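Keeping the lights on in Andlow

Monday interviews

Before she became head of adult learning at the Uritz Centre, Hamdia Araya taught evening classes in household budgeting above a chemist's shop in Andlow. The room held 29 chairs, and in the winter months most were taken. "People came for the heating bill and stayed for everything else," she recalls. "They wanted to know how to read a tariff, what a standing charge was, and whether they were allowed to ask for a different payment date."

The Centre now offers a full programme on energy in the home, open to all residents of the district without charge. In the past year 1,668 people enrolled, and Ms Araya expects a similar number when the new term opens in November. The course runs over six weeks and is taught in libraries, in two health centres and in the Jemal Hall.

Asked what learners find hardest, she names the bill itself. "It is a document written for the supplier's accounts department. We spend the whole of the first evening on one sheet of paper. By the end of it, a person should be able to say what they used, what they paid for each unit and whether the reading was estimated."

The later sessions deal with appliances. Learners are asked to keep a diary of what is switched on and when, and to bring it to class. Ms Araya is cautious about promising savings. "Some homes have very little left to cut. I would sooner tell a family that plainly than send them away to sit in the dark."

The oldest learner last year was aged 72, and the Centre has since printed its handbook in larger type at the request of several older members of the class. A version in Bernolano, the language of many families on the eastern side of the town, is in preparation.
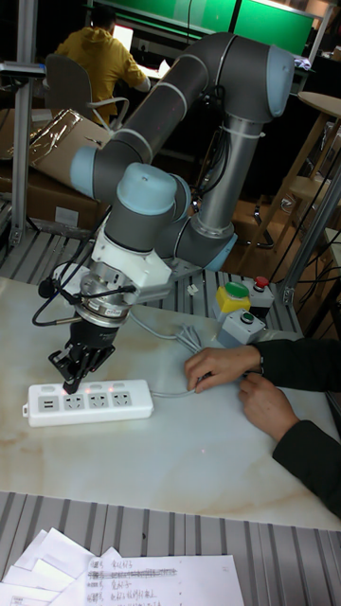

A robot arm above a white power strip

Funding remains a concern. The present grant covers 38 sessions, and the Centre has asked the district to extend it for a further year. Ms Araya says that the request has been received courteously and that she has no date for a reply.

In the meantime she continues to teach one class herself, on Thursday evenings. "I should miss it," she says. "Last term a gentleman brought in every bill he had received since he moved house, in order, in a biscuit tin. We used them for three lessons."

Enrolment forms may be collected from the front desk at the Uritz Centre or from any branch library in the district.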